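Home | Course notes | Reading | Timetable | Contact

Evening Course: Looking After Small Rooms
Handout 3: Floors, and what goes on top of them
Posted in December by your course tutor

Right, floors. I left these until after walls and light on purpose, as most people come to this course wanting to talk about paint, and I'd have lost you all if I'd started with skirting boards. But a floor is the biggest single thing in a small room apart from the ceiling, and you can't ignore it the way you can a ceiling. You walk on it, drop toast on it and push chairs about on it, and you're stuck with your choice for years.

These notes cover what I said in the session plus a few bits I ran out of time for. Bring them back next time, please, with your room plan.

Which way should boards run?

The usual advice is to run boards along the longest wall, or towards the main window. It's decent advice and I'd follow it in a hallway without thinking twice. Long lines pull your eye down the length of a space, so a narrow room looks longer and, sadly, a bit narrower too. Run them across and you get the opposite, which can be lovely in a corridor kitchen but makes for an awful lot of cutting.

Then there's the diagonal. I'm very fond of a diagonal floor! It stops you reading the room as a box, and it's kind to rooms where the walls aren't square (mine at home are miles out, and straight boards showed up every inch of it). The price is waste. Every row ends in an angled cut at both ends, and some of those offcuts won't fit anywhere else. Buy extra, and buy it all in one go so the packs match. If you can't bear the thought of the offcuts, lay it straight and put your effort into the rug.

A word on old houses. If you've got floorboards under the carpet, lift a corner before you plan anything. I've known people order a whole new floor and then find perfectly good boards underneath, and I've known people promise themselves perfectly good boards and find hardboard and a lot of staples.

Mixed colours or one colour?

A plank with one even colour looks smart in the shop and shows every crumb at home. Mixed tones are far more forgiving. Browns with greys and a bit of beige will hide dust, scuffs and the odd dull patch, and they let you bring in furniture from either family, warm or cool, without a row breaking out. The catch is laying them. Open three packs at once and shuffle as you go, or you'll end up with a dark corner and a pale corner and you'll see it every time you come in.

I use Kiani sample cards in class simply as I've had the set for ages. You don't need to buy anything from anyone. Get whatever free samples you can, put them flat on the floor (never held up against the wall, please!) and look at them in the morning, at teatime and with the lamps on.

Tables that stand on one leg

We got on to this late and it deserved longer. In a small room I nearly always push for a pedestal table. Four legs means four things to bump into, and someone always ends up straddling one. With a single column you can squeeze in an extra chair, sweep underneath in one go, and see far more of the floor, so the room feels less full. A pale square top with a dark base is a nice safe pairing on a mixed floor: the top lifts the room and the base keeps quiet.

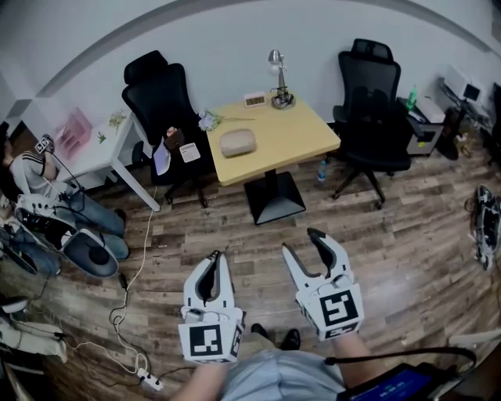 What to check before you buy one

Lean on the edge. Properly lean, as if you were getting up from a long dinner. A base that's too small for its top will tip, and it's no good finding that out with the gravy on it.

Look at the foot from the side. A flat plate is easy to clean around but it does want a level floor. If yours dips, look for one with adjusters underneath. The Grirkar catalogue in the resources box has a clear drawing of how these work, and the Zasta one shows plate sizes next to top sizes, very handy for comparing.

Think about weight as well. A heavy base is steady but it'll mark a soft floor if you drag it. Felt pads, and lift it with a friend.

Leaving a middle

Some of you wanted to know whether a table has to go in the centre. No! It's the natural spot if people sit all round it, but in a room that does two jobs I'd try it against a wall first and live with that for a week. Cut the shape out of newspaper, lay it down and walk round it carrying a tray. If you have to turn sideways, the table's too big or it's in the wrong place.

Homework

1. Draw your floor plan again, this time with the direction of the boards (or tiles, or carpet join) marked on it.
2. Make a newspaper table and try it in 2 places. Note which one you kept walking into.
3. Price your floor at 3 different levels, waste included. If the cheapest comes to more than 2000, come and see me before you order, as there's very often a cheaper way round.

If you're in the Clomus building for the next session, use the side door, as the front one sticks. We'll be doing rugs, and after that storage. Bring a tape measure, a metal one if you have it.

Questions? Leave a note at the course office | Copyright Small Rooms Evening Course | Back to top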